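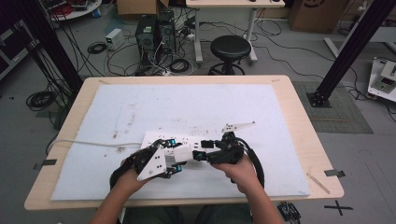 Figure 3. Rellix during assembly, held over the foam board with a servo cluster at each end of the chassis plate.

3.2 Putting the body together

I'll be upfront that most of what I know about building Rellix I learned by building it wrong first. The plan in Section 2 makes it look like you print the parts, screw in the servos and go home for dinner. It took me from the first cold week of December until well after the holidays, mostly in the evenings, at a table in the Flasville shared workshop (a great place, if you don't mind working next to everybody else's cables).

The body starts with one flat white chassis plate, and everything hangs off that. The plate is full of small holes, some round and some rectangular, and I'm very glad I drew in more of them than I thought I needed! In the first version I only put holes where the drawing called for a screw or a cable, and then every change meant printing a whole new plate. With the perforated one I could shift a bracket over, try it, hate it and shift it back, all in the same evening. The boxy bracket in the middle of the plate (Figure 3) went on first. It stiffens the plate a lot, and you can feel the difference right away if you twist the ends by hand.

After that come the servos, in a cluster at each end. I built each cluster on its own and then bolted the whole thing to the plate. Sabina Karunaratne, who had the bench across from mine, tried it the other way around on her copy, one servo at a time straight onto the chassis, and she got there too, but she needed a much shorter screwdriver and used some words I won't print. If you have big hands, go with my way.

The brackets that reach out from the clusters gave me the most trouble. They're long for how thick they are, and the bolt holes want to crack if you drive the bolts in hard. I ended up snugging every bolt by hand, moving the joint through its full travel, and only then giving it the last bit of a turn. Doing it in that order fixed most of the binding I complained about in Section 2.4. I also center every servo before its bracket goes on. I skipped that step exactly once, and the bracket swung straight into the chassis the moment I gave it power.

Now, about the foam board. I don't think I've read a single build paper that mentions what the robot was sitting on, and it made a real difference to how my evenings went. A half-built Rellix doesn't have a good side to rest on. There's always a bracket sticking out at an angle, and on bare wood the thing skates away from you just when you've got a bolt lined up. The foam gives a little, so the bracket tips settle in and stay put, and a dropped screw lands there without bouncing off to the floor. It gets grubby fast. I don't care, it's foam.

Cables were the other big time sink. My first set was cut to the length in the drawing and came out too short once the end joints were at full swing, so the plug kept working loose from the servo. I recut them with enough slack to make a loose loop at each end of the body, and the unplugging stopped. The loops do look messy, and a reviewer of an earlier draft told me so, but tidying them flat against the plate brought the old trouble right back. Mridha, the little test script we describe in Section 4, will tell you if a servo has dropped off the line, so I run it after each cluster goes on and again at the end.

A finished body, without the battery, comes in at 700 grams on the kitchen scale I keep at the workshop. The first full build ate up 17 evenings. The second one, which I made for the Stirkell makers' group, went together in 10, and I'd put most of the savings down to the holes in the plate and to having the cables right from the start. Neither figure counts print time, as I let the printer run while I was at my day job.

One thing I'd still change is the way the clusters meet the plate. To swap a single servo you have to take the entire end off, and I've now done that often enough to be sick of it. A small removable panel under each cluster would do the job, and I've got a sketch of one, but it moves two of the mounting holes and I haven't tested whether the plate stays stiff enough. The walking trials in Section 5 were all run with the body as described here.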